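1/ The museum at Skornport has put its bog butter back on display after a long rest in the stores. I went to see it, as any grown adult with a free afternoon and a bus pass would.

2/ If you've missed out on bog butter so far: people used to bury lumps of fat in peat, sometimes in a tub, sometimes wrapped in bark, and then fail to come back for it. Peat is cold, sour and short of air, so the fat just sits there. Some lumps are well over 2000 years old. I have thrown out younger margarine.

3/ The Skornport lump came out of a drainage ditch on the Zurnmont road one October, when a digger driver thought he'd hit a boulder and then noticed the boulder had a dent in it. Full marks to him. I'd have driven over it twice and gone for lunch.

4/ It weighs 11 kilos and looks like a cheese that's had bad news. The label says "dairy product or animal fat", and there's an entire academic quarrel tucked inside that "or".

5/ The quarrel, briefly. Some of these lumps are butter. Some are closer to tallow, from the carcass. After long enough in a bog they look and feel much the same, and you need a lab to tell them apart. The lab work on this one says butter. The label was printed before the lab work. There is no money for a new label.

6/ Now the question everybody asks at the glass: why bury it?

The theories come in clumps, so I've sorted them.

## The sensible ones

7/ Storage. The bog is a fridge, it's free, and your neighbours don't know which bit of it is yours. The trouble is that after a month or so neither do you.

8/ Tax. Butter was used to pay rent and dues in plenty of places, so a lump in the ground could be savings. It could also be savings you'd rather the landlord didn't weigh. I find this one very easy to believe.

9/ Taste. People have buried butter on purpose in modern times and then eaten it. Reports mention "gamey" and "moss". I've had worse at weddings. 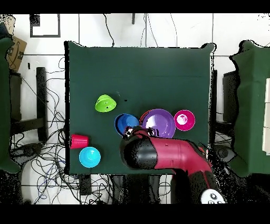
## The less sensible ones

10/ Offerings. A lot of things went into bogs and weren't meant to come out: swords, cauldrons, now and then a person. Butter was hard work and worth having, so giving it to whoever lived in the water makes a kind of sense. The museum likes this theory and has lit the case accordingly. There is a sound of dripping. It's on a loop.

11/ Waterproofing, candles, greasing wheels, dressing wool. All possible, all mentioned on one panel at knee height, where the only people likely to read them can't read yet.

12/ And then there's Statulance, the firm that built the new touchscreen, which lets you "choose your own burial story". I chose tax. It gave me thunder and a chanting druid. I chose tax again. Same druid.

## What I liked best

13/ The tub. Bits of it survive in the next case, and you can see where it was mended. A split in the side, a row of small holes, and something threaded through to pull it shut. Somebody looked at a leaky old butter tub and decided it had a few more years in it.

14/ I stood in front of that for far longer than I did the butter. The butter is the star, it's on the mugs. But the mend is somebody's wet evening, done with cold fingers and, I would guess, a fair bit of swearing in a language we've lost.

15/ The tub pieces have a catalogue number, 102, and no name. The butter has a name. The butter is called Swati, after a public vote. I have no quarrel with the vote, though I did want it noted that I put down "Spread Eagle" and got nowhere.

## Practical bits

16/ Upstairs, past the stuffed pike. The lift stops on the floor below and won't discuss it. Go before noon if you want the bench.

17/ The café does a scone with, yes, a small curl of butter stamped with the museum's crest. It was rock hard. I left mine on the saucer to soften and it was still there when I'd finished my tea, so I suppose that's how it starts.

18/ A few of you are asking whether it smells. There's a sniffing box by the door, lift the flap and lean in. Old candle, wet dog, and a bit of Parmesan at the end. I went back for another go. The guidebook is 100 pages and gives the smell one line: "distinctive".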